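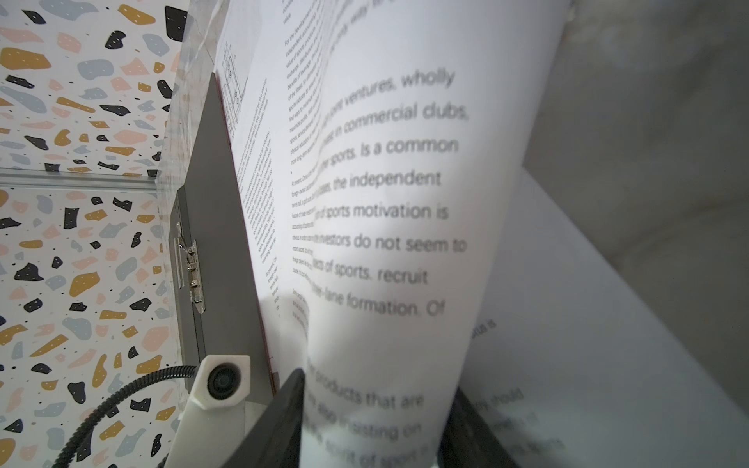
A page on the turn at the Parer open day, seen from close to the gripper fingers.

The page-turning cell at Parer runs with its doors shut on most days. For the October open day the doors were propped back, a strip of tape was laid on the floor, and Belmiro Godinho stood on the working side of it with a tablet in one hand, answering questions while the arm went through a bound volume one leaf at a time.

Godinho has run the cell for 2 years. Before that he was at Skisitex, handling coated fabric, and he says the move to paper was smaller than it sounds. "Cloth and paper both go where they like once you let go of one edge. The difference is that cloth forgives you. If you crease a sheet of lining, you iron it. If you crease a page, you have creased somebody's page."

The volume on the stand during our visit was an ordinary modern one with large black type on white paper. Godinho prefers these for demonstrations. Glossy stock sticks to its neighbour, and old stock is not brought out when there are visitors leaning over the tape.

We asked him to go through one turn in order.

"The arm comes in low and finds the free edge. It lifts that edge by a few millimetres and waits. During the wait it looks for a second leaf. If the edge is thicker than it should be, it sets the whole thing down and starts again. If it is a single leaf, the fingers go to the lower part of the page and push, and the page goes up into an arch. People think the arch is a fault. We ask for it."

The arch matters for two reasons, by his account. A curved sheet is stiffer along its length than a flat one, so it can be steered from the bottom without the top flopping back. It also keeps the contact area small. Early versions of the routine tried to keep the leaf flat and carry it across like a tray, and the far corner dragged each time.

How hard do the fingers press? Godinho would not give a force. "It depends on the paper, and the number on its own means nothing. I can tell you that we started too high. Everyone starts too high. You want to be sure you have the page, so you press, and then the page buckles at the tip and you get a mark shaped like a fingernail. We spent the first spring removing pressure."

The print itself is a nuisance at this stage. With the leaf bent, lines of type run in waves and part of the text goes soft in the close view. Small type is worse than large. The cell makes no attempt to read anything until the leaf is down and settled, and a page that has not settled within the time allowed is pressed once at the outer margin and tried again.

He had brought figures from the most recent long trial, printed on a sheet clipped to the guard rail. The arm attempted 1277 turns. Of these, 222 needed a second try before the leaf went over, and 209 of the 222 were put down to two leaves lifting together. The remaining 13 were mixed: a stiff gutter, a folded corner, a bookmark ribbon that had been left in.

"I would like the 209 to be lower, obviously," he said. "But I would be more worried if it were very low, with this paper. It would tell me that the check was missing doubles and turning them anyway. A retry costs us a few seconds. A missed page costs a person going back through the book to find it."

A visitor asked whether a puff of air would separate the leaves more cheaply. Godinho said that Parer had borrowed a Kincaid air knife and used it for a month. It worked well on new paper. On anything with loose sections it lifted several leaves at once, and on one dusty ledger it moved the dust into places where it had not been before. The unit went back.

Another wanted to know if the arm could tell which page it was on. It cannot. It counts its own turns, and the count is compared with the printed page numbers afterwards. Where the two disagree, the volume is set aside for a person to look at. Godinho described this as the least interesting part of the work and the part he checks most often.

The next job is for Wornomby, which holds a run of bound trade papers. These are wider than anything the cell has handled, and the present fingers reach the lower part of the leaf well enough but have little control over the upper half. Two remedies are being tested. One is a longer finger with a softer tip. The other leaves the fingers alone and tilts the book further, so that the weight of the leaf does more of the work. Godinho favours the second. "A longer finger bends. Then you are measuring the finger and the paper together, and you have to work out which of them moved."

He does not expect the cell to get much faster. The arm could travel at twice its present speed between turns, but the lift and the wait take most of the cycle, and he has no plans to shorten the wait. Asked what he would change if the money were there, he named the lighting first, then the chair.

The demonstration ran until four, with a stop at midday to change the volume. The Wornomby trial begins once the new tilt brackets have been fitted.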